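Speaker notes: When the fingers do not let go
Saskia Lowther, Maltach gripper group. Talk at Skindcombe, 6 October 2018

Slide 1. Glasses case between the blue pads
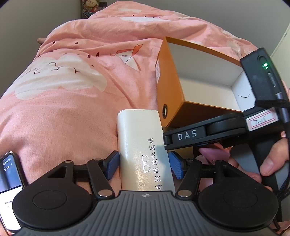
Slide 2. What went wrong
Say good morning, thank Ebony Henare for the invitation. Speak slowly.
The fault is easy to tell. The operator opens the hand, but the fingers stay closed, or one pad opens later than the other one. We had this 23 times in June. In 3 of these cases the operator pulled the object out with the free hand, and one finger was pinched. It was a small injury, but we wrote it down as a safety matter and we stopped the work the same day.

Slide 3. What we believed first
We believed it was the pads. A hard, smooth case needs more force, so people squeeze more, and we thought the rubber sticks. We changed all pads to the Hollis type. The fault came back after two days. I show this slide because it cost us time and I was the one who decided it.

Slide 4. The real cause
The pivot at the end of the linkage. Dust from cloth goes in there, and we work very much on beds and sofas. After 2,000 closings the joint begins to be stiff. After 3,000 the return spring is too weak to open it.
(Pass the worn pivot around. Ask to have it back!)

Slide 5. What we changed
Cleaning of both pivots before every shift.
Stronger return spring, from Paven.
New rule: if the hand does not open, put everything down and release the handle. Do not pull the object.

Slide 6. Still open
We do not know yet if the stronger spring makes the operator's thumb tired. Ebony has the first answers from the operators, let her speak here for a few minutes.
If somebody asks about the price of the spring, say I will send it by mail.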